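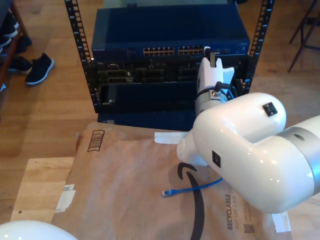 FOR IMMEDIATE RELEASE
Rollham, 09/03/2026

Istham opens orders for the Porkico service kit

Small server rooms are getting a helping hand! Istham has opened orders for Porkico, a robotic arm and gripper kit built for the fiddly end of network upkeep: bringing a cable up to a rack port, handling a swab, and all those other little jobs that tie up a technician's afternoon.

The kit grew out of a trial with Dal Bello, the Rollham network installer, which ran through February and logged 3,440 practice tasks. Operators guided 2,203 of them by hand, and the remainder ran from saved routines that a technician could stop at any point.

"I've spent half my working life with a torch between my teeth, looking for port 14," said Loredana Ruggiero, product lead at Istham. "Watching the arm bring a plug up to a switch still makes me grin, and we want people to see the fine work up close, swabs and all."

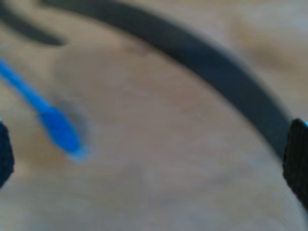 Can one gripper do both the cabling and the swab work?
The same two-fingered gripper is used for both, and operators pick a saved routine for each job before they start.

Dal Bello's site manager, Rafail Kourkoulas, said his crew took to the controls quickly, though they asked for a slower approach speed near the ports. Istham has added one as a standard setting. His crew also wanted a bigger pause button (they got it).

Each kit comes with the arm, the gripper, a control tablet and two days of training at the customer's workplace. More than 320 people have signed up for the online demonstrations, and bookings are still open.

Istham will continue to test longer cable runs with Dal Bello over the coming months. Results will be posted to the Porkico project page.

Media contact: Kimie Hamada, Istham, extension 536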